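Home | Archive | Threads | Subscribe | Help

Re: Anyone tried the Fikmont arm kit?

Hi all,

Thanks for the patience - we've had the Fikmont on trial since July and I kept meaning to write. It's the mobile arm with the ridged finger gripper, and we've been working it in our lounge, with the blue sectional, the kitchen cupboards and the little round table to get past. An orange cloth on the sofa is a fair test of soft handling, I reckon. 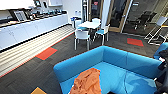 Your questions, in order

> Is it worth the extra over the Cosberg? And does
> the finger fit into tight metalwork? Ours is all
> bent plate and narrow openings.

On price, I'd say yes, if you can share it with another group as we do with Dalum. The Cosberg is a lovely thing but the spare fingers took 6 weeks to reach us, and Fikmont's took 2.

As for metalwork, the black finger is slim enough that I'm happy sending it in under a rounded cutout with a folded lip, provided you go slowly and watch the wrist view. 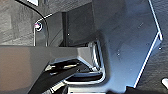 I'd also budget $500 for the support plan, and set aside 40 minutes for calibration the first time - a cup of tea helps. Happy to lend you our notes, just write to me off list.

Cheers from all of us at Dalum's neighbours

Print this message | E-mail this message
Last updated: 2020-11-10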